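Bunnag Community Workshop: yearly safety check with comments

Date of visit: 25/09/2024
Checked by: Charoen Sriwong
Present for the workshop: Ratree Wiriya
Next full check: December

The workshop at Bunnag was started with a small grant from the Teddale fund, and the grant has now finished. From this year the members pay the repairs from their own sales. For this reason I have marked each point with who must do the work, and if it can be done with materials which are already in the village.

Marks used: OK / Repair / Stop use until repaired

1. Building and exits

1.1 Main door opens fully to outside. OK
1.2 Back door free of goods. Repair
Comment: sacks of dried beans were standing against the door. The members moved them while I was there. Please paint a line on the floor and keep the sacks behind it.
1.3 Roof, no leaks above the machines. OK
Comment: the patch made by the members after the last rains is good work. It was done without an outside builder and should be written in the training book so that the younger members can learn it.
1.4 Floor even and dry. Repair
Comment: there is a hole near the grain mill where a foot can turn. One bucket of cement is enough.

2. Grain mill

2.1 Belt guard in place and fixed with all 4 bolts. Stop use until repaired
Comment: only 2 bolts are there. I was told that the members wait for bolts from Kusitell. These are common bolts and the bicycle repairer in the market has them. Please do not wait for a parcel from the city for such a thing.
2.2 Stop switch can be reached by the person who fills the mill. OK
2.3 Mill cannot start by itself after a power cut. OK
Comment: tested in my presence, 3 times.
2.4 At least two members can change the belt. Repair
Comment: at present only Ratree Wiriya can do it. When she travels, the mill stands still. She agreed to teach two others before the next check.

3. Water pump and tank

3.1 Pump handle and rod without cracks. OK
3.2 Tank cover closed and locked. OK
3.3 Spare seals in the store. Repair
Comment: the seals supplied by Rundberg in the first year are used up. The members have tried seals cut from an old inner tube and these held well. I have no objection, but they must be looked at every month and the result written down.
3.4 Money for pump repairs kept separately. OK
Comment: the book was shown to me and it is in order. Each household pays in after the harvest. A repair of up to 300 can be paid without asking anyone outside.

4. Fire and electricity

4.1 Extinguisher full and hanging at the door. OK
4.2 Cables without damage. Repair
Comment: the cable behind the sewing table is bare in one place. To be replaced, not covered with tape.
4.3 Lamp oil and fuel kept outside the main room. OK

5. Store room and shelves
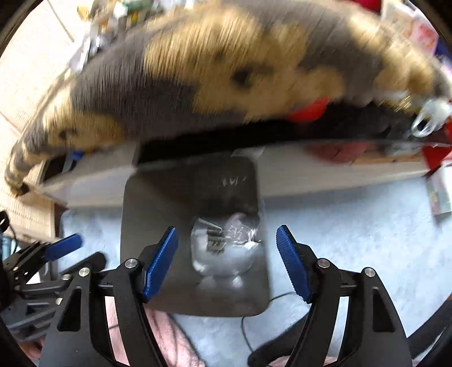

5.1 Shelves fixed to the wall and not overloaded. OK
Comment: the members built the fixings themselves and they are strong. The heavy tools are now on the lowest level, as I asked in my last report. Small things should be kept in closed tins and put well back, because a long white shelf with loose things on it and a cat stretched over the top is a sure way to have something fall on a person's head. Seed in particular needs a lid, as it is lost if it spills and the group has no budget to buy it again.
5.2 Chemicals with labels in the local language. Repair
Comment: two bottles have only the foreign label. The school teacher has offered to write new ones.
5.3 First aid box complete. Repair
Comment: bandages are missing. The clinic fills the box without charge if it is brought there, but somebody must bring it.

6. People and training

6.1 List of trained members hangs on the wall. OK
6.2 New members are trained before they use a machine. OK
Comment: I asked one new member to show me how to stop the mill and she did it correctly and quickly.
6.3 Accidents are written in the book. Repair
Comment: the last entry is very old. I was told of a cut finger in the planting season which is not in the book. Small accidents must also be written. It is not to blame anybody.

Work to be done first: 2.1, then 4.2, then 1.4. The mill may be used again when Ratree Wiriya has seen all the bolts in place and has signed below.

Signed for the check: Charoen Sriwong
Signed for the workshop: Ratree Wiriya
Mill released for use (name and date): ....................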